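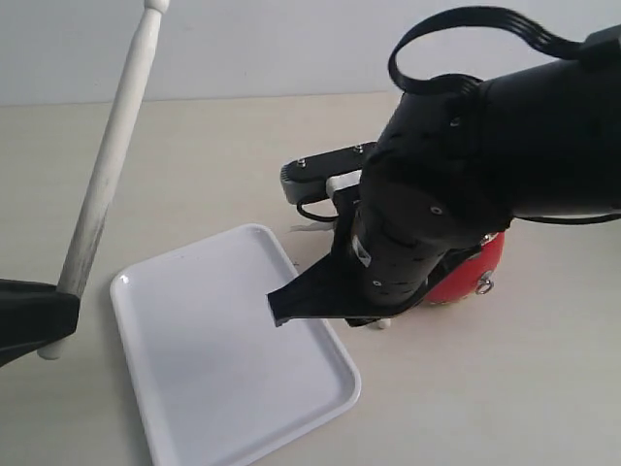 Chapter 8
Trays and Flat Carriers

A tray is a flat carrier with a raised rim. The rim does two jobs: it keeps small items from sliding off when the tray is tilted, and it stiffens a sheet that would otherwise bend under load. In plastic trays the corners are nearly always rounded, as a sharp corner cracks first and is hard to wipe clean.

This chapter covers trays used on tables and counters in kitchens, dining rooms and sorting rooms. Deep boxes and stacking crates are treated in Chapter 14.

8.1 Terms

The base is the flat inner surface. The rim is the raised edge, measured from the base to its highest point. The footprint is the area of table the tray covers, rim included. Footprint and base area should never be used in place of each other – on a small tray the difference can decide whether a row of cups fits.

8.2 Surface and color

A plain white base shows crumbs, threads and stains at once. A glossy finish wipes clean easily but lets light items slide. A textured finish holds them better and takes longer to wash. The Flandville survey, which recorded 1,384 trays in daily use, sorted finishes into 2 groups, smooth and textured, and the same division is kept here.

8.3 Placement

A tray should rest with its whole base on the table. Set it down before loading, and leave enough clear surface on each side for a hand to reach under the rim. The Gerkis method for loading from the center outward is described in the next section.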